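Thursday, after ten in the evening

I should sleep but the coffee from the machine on the second floor was too strong and I drank it too late. So I write. My English teacher in the evening course told us that a diary is the cheapest lesson, and I still keep to that, even now when there is no course anymore.

Today I was at Tistora the whole day. It is a long way to Zirkcombe, two buses and then the hill, and when I arrived my shoes had already given up. Mateja Nikolovski opened the side door for me and gave me a visitor card with another person's name on it. She told me that this is normal. All day I was Karim Saab, until the real Karim Saab came at lunch and asked politely for his card back, and then I was nobody in particular.

I want to put down what I think before I write the report, because the report must be balanced and the diary does not need to be. The question which the hotel laundry people at Teltix pay me to answer is simple. Can they buy a machine in the next two years that takes over the hanging? They do not ask about washing, that problem was solved when my grandmother was young. Folding of flat sheets is also solved, if you have the room and the money for the big folder. They mean the stupid part in the middle, where a person takes a shirt out of a basket, finds out which end is the top, and puts it on a hanger. In their house in November they had 792 pieces of staff clothing in one week which had to go on hangers, and two women do this standing, and one of them has a bad shoulder.

I have done this work myself. Eighteen months in the hotel basement, before my papers for the other job came through. I know the shirt. People who plan machines often do not know the shirt, they know a drawing of the shirt. The first thing you learn is that the collar is never where you expect it. The second thing is that you do not look for the collar with your eyes at all, you pull with one hand and let the cloth fall through the other, and the fingers notice when the edge becomes thick. I tried to explain this to Khalil Tannous, who writes most of the software there, and he made notes, and I felt a little ashamed that he wrote so seriously what I said about my fingers.

They have two arms, white, standing on one rail in front of a small clothes rack. The walls around it have wallpaper with big jungle leaves, like in a restaurant where the lemonade is expensive. The clothes were three: one yellow, one turquoise, one dark green. There are also clothespins, which I did not expect. Khalil likes the clothespins because they are a clean little problem, two fingers and one spring. I said that in our basement there was not a single clothespin in 18 months, and he laughed, but he did write this down also.

I was there from half past nine and sat on a high chair that was too high. I wrote my observations in the small gray notebook. I copy from it here only the parts which I can still read.
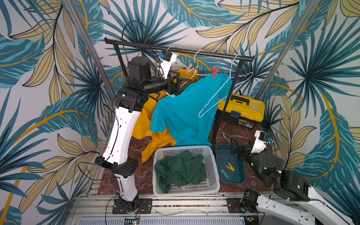
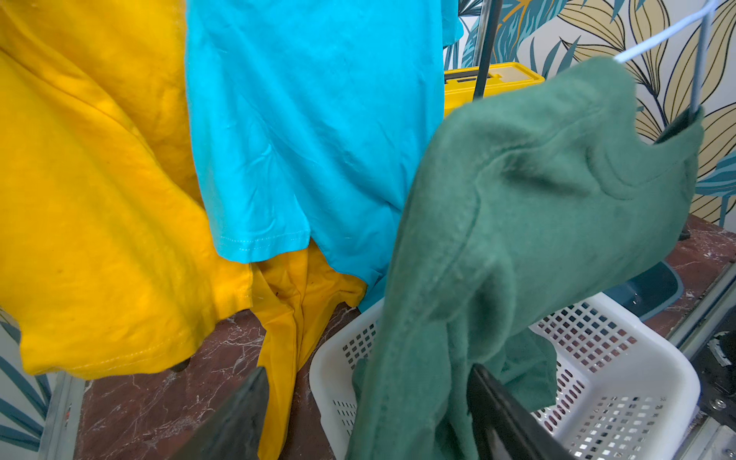
The hanging work at Tistora, with the yellow and turquoise clothes on the rack and the dark green one at the basket.

What do I think? I think the gripper is the difficulty. A gripper with two stiff fingers takes the cloth like I would take it with chopsticks. It is possible to eat a whole dinner with chopsticks, millions of people do it, but they have a tongue to tell them what they have got. Khalil says that the cameras at the wrist help very much with this, that from so near the machine sees the seam and the folds. I believe him that it sees them. If it knows what it is holding is for me still open. When a sleeve is inside out I know it at once, with closed eyes.

With the fleece it was the most interesting. A T-shirt is thin and forgives you. Fleece is thick, it makes a lump, and from outside one lump is like another lump. Before lunch the arm went to the green fleece eleven times by Mateja's sheet, and she gave a mark for five. I asked what the mark means exactly. It means that the piece was taken from the basket and the hanger carried it at both shoulders, without a human hand. This is a fair rule, I would use the same. But a supervisor in a laundry would count also the minutes, and on the minutes I must be severe in my report. The woman with the bad shoulder needs perhaps ten seconds for a fleece top, and she is talking about her daughter's wedding at the same time.

On the other hand (I try to be fair, also in the diary) I remember my first visit there, in spring. At that time the shirt was laid out flat for the machine like for a bride, always the same shirt and always in the same place. Now they drop the clothes in the basket from above and leave them as they fall. I consider this more progress than any speed. I told this to Mateja and she was pleased, I think, although she only said "well, yes" and moved her pen from one pocket to the other.

At lunch there was the usual discussion. Ott Pētersons, who came from the Kolář side to look after the money, asked everybody at the table what they would let a machine do at home already today. Khalil said vacuuming, and that he must anyway first pick up everything from the floor, so it is the machine who vacuums and he who cleans. Mateja said nothing in the kitchen, never. Karim said he would give away ironing even if every shirt came back with a burned triangle. I said I would like one for carrying the wet bedding up the stairs, and then everybody agreed that stairs are very bad for machines, and we ate our soup.

Ott has a number which he likes, this is 300. He says that when a station can hang 300 pieces in a shift with one person looking after several stations, then his side will pay for the next stage. I asked him if this number comes from a laundry. It comes from a table on his computer. I was perhaps not so diplomatic about it. In a real shift the pieces are not all T-shirts, you have chef jackets with the cloth buttons, you have aprons with long ribbons that make a knot with everything in the dryer. The aprons alone would be a reason to cry. I promised to send him a list of what was really in the baskets in one week, if Florencio still has the old sheets. He was the shift leader in my time, Florencio Valcárcel, and he never threw away a paper.

In the afternoon they did more with the clothespins. I watched less carefully, I admit it. It is pleasant to watch, like watching somebody fish. The arm goes down to the tray, it waits, it corrects itself a little, it closes. One time the pin jumped away and all of us in the room said "oh" together, also Ott. I noticed that I wished the arm good luck. This is not professional and it will not stand in the report, but I have noticed it before with other machines. With the ticket machine at the station I never had such a feeling.

So for Teltix my answer will be: not yet, and not in two years for mixed clothing. Maybe for one kind of shirt in one size, if somebody prepares the hangers. And I will write that in the meantime they should buy a rack where the height can be changed, and a mat for standing, because these cost almost nothing and the shoulder is hurting this week. I am afraid they will not like to pay a consultant who recommends a mat. Still, I will put it on the first page – if I put it at the end they will not arrive there.

One more thing I want to keep. Before I left, Khalil asked if I would try it myself, to steer the arms by hand, with the two handles. I put my hands on the handles and I was terrible. I knew exactly what I wanted to do with the shirt and could do none of it. After some minutes I got one shoulder of a T-shirt over the hanger, then the other came down, then both came down. I have hung I do not know how many thousand shirts in my life. My back was wet as after a real shift. Khalil said that everybody who has worked with clothes is bad at the beginning, worse than the students, they wait for the feeling in the fingers and it does not come.

I thought about this on the first bus. On the second bus I slept and almost missed my stop.

Tomorrow: call Florencio about the sheets (after three, he sleeps long now). Ask Mateja for the counting of the afternoon, I forgot it. Give the shoes to repair. Buy the mild coffee.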